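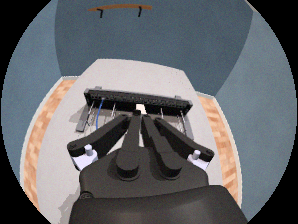 Last edited: April, 9:40 pm

Home | Threads | Replies | About

April thread by Letay Negussie

1/ Okay, I finally did it, I'm training for a swim! 1000 yards in open water at Ketus Lake, and I get winded at 600 in the pool.

2/ Tonight was 584 before I grabbed the wall (yes, I stopped mid-lane, sorry to the guy behind me).
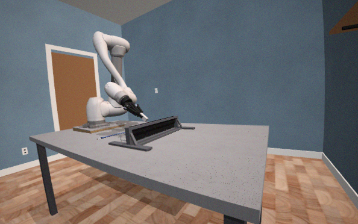
A white robot arm mounted at the end of a light gray table

3/ My breathing is the whole problem. I hold it, then panic, then gulp. Kumudini says hum underwater, so I've been humming for a week and I kind of love it.

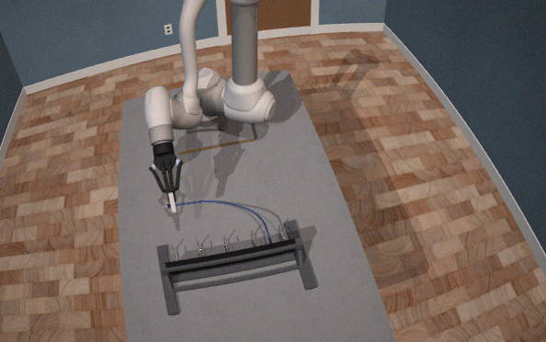

How cold is the lake? Cold enough that I bought a wetsuit, and it warms up to 72 by August.

4/ Goggles still leak on the left side. Send me your favorites, please!
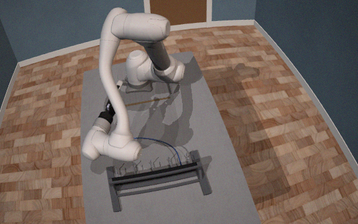

5/ Next week's plan
Two easy swims, one long one, and pancakes after all of them.

Contact | © Letay Negussie | Back to top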